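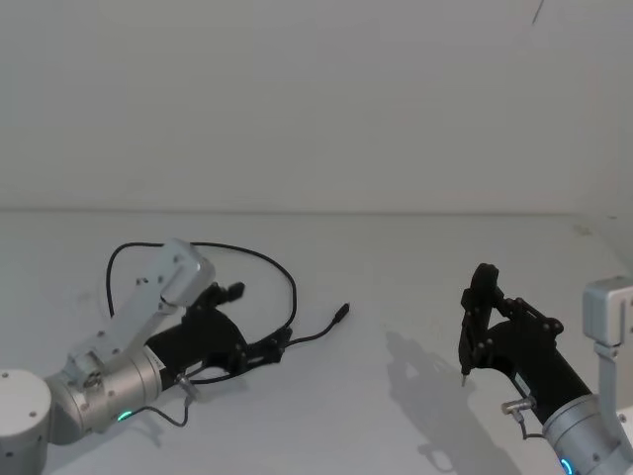 A kitchen table should be cleared completely once a day, and I will defend this opinion against all my relatives. I grew up with a table where the bread, the bills and the sewing lived together, and for a long time I believed this was a sign of a warm home. Now I prefer a white table against a plain white wall, with nothing stored on it, so that even a small faint mark on the surface can be noticed. Such a mark I can clean in the evening. Under a pile of newspapers I would find it in December, when the guests are coming.

My friend Nelly Cáceres says that an empty table looks like nobody lives there. I understand her, but I think she confuses living with storing. In my home we eat on the table, we roll the dough, my son makes his homework. After that each thing goes back to its shelf. It takes a few minutes and we do it before nine in the evening.

I also have an opinion about color. A pale gray or white top is often called unpractical, and the seller at Alvarado tried to bring me to a dark one which cost 137 more. But a dark top hides the crumbs, and I do not want that my table keeps secrets from me. The wall behind it can be as simple as the table. I had a shelf with spice jars there before, and I do not miss it.

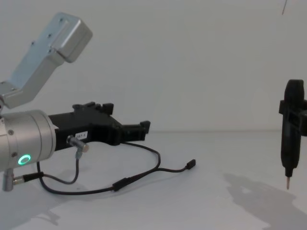 Gönül Erdem wrote to me that she tried it for 52 days and gave up, as her family has one table for five people and no shelf where the things could go back. I must agree that this is a real difficulty. First the shelf, then the table.

52 shares
3 comments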